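### 3.2 Segmenting two-handed steps

Each recording in the Hudura set was split into short segments, one per change of contact between a hand and an object. Capping and uncapping gave us the most trouble. The two hands move by only a few centimeters, and the fingers hide much of the part being handled. We placed the boundary at the first video frame in which the marker tip is visible apart from the cap (Figure 4).

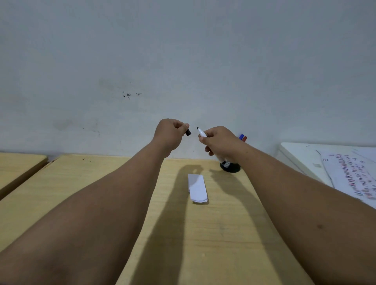
**Figure 4.** Head-view frame after separation, with the cap in the left hand and the marker in the right.

Kári Bisgaard objected to this rule when he read a draft in February, saying that a policy trained on it would learn to let go of the cap too early, and that the boundary should come 5 frames later. We tested both versions. With the later boundary, the Prulix arm dropped the cap in 16 of its trials, against 31 with the original rule. All results in Section 4 use the later boundary. Labels made before the change were shifted by script, and Þórey Lund checked about 15 percent of them by hand.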